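Ticket opened August 7, 2006
Product: Leltetti family tree program
Subject: Antunes line shows up twice after merge

Hi again! I merged my cousin's file into mine last night and now every Antunes born in Stummont is in there two times, once with parents and once without.
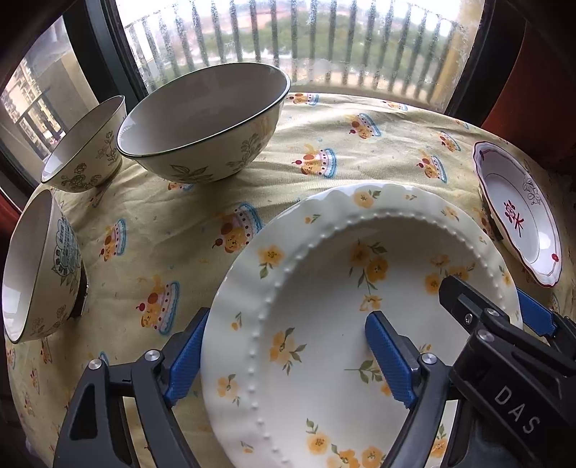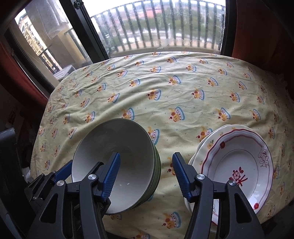 Plates with patterns, and the table by the window.

So my tree had nearly 900 people before the merge and I expected maybe 13 new ones. I got 120! I tried the duplicate finder but it skips anybody whose baptism place is spelled Fonbridge in one file and Fonbridge Parish in the other — I fixed a few by hand and those did match up.

Update, same evening: restored my backup, changed the place names first, merged again. Much better, except one great-grandmother is now married to her own father-in-law (same first name, ugh). Unlinking the marriage gives me error 600 and the program closes. Is there a way to edit that family record directly?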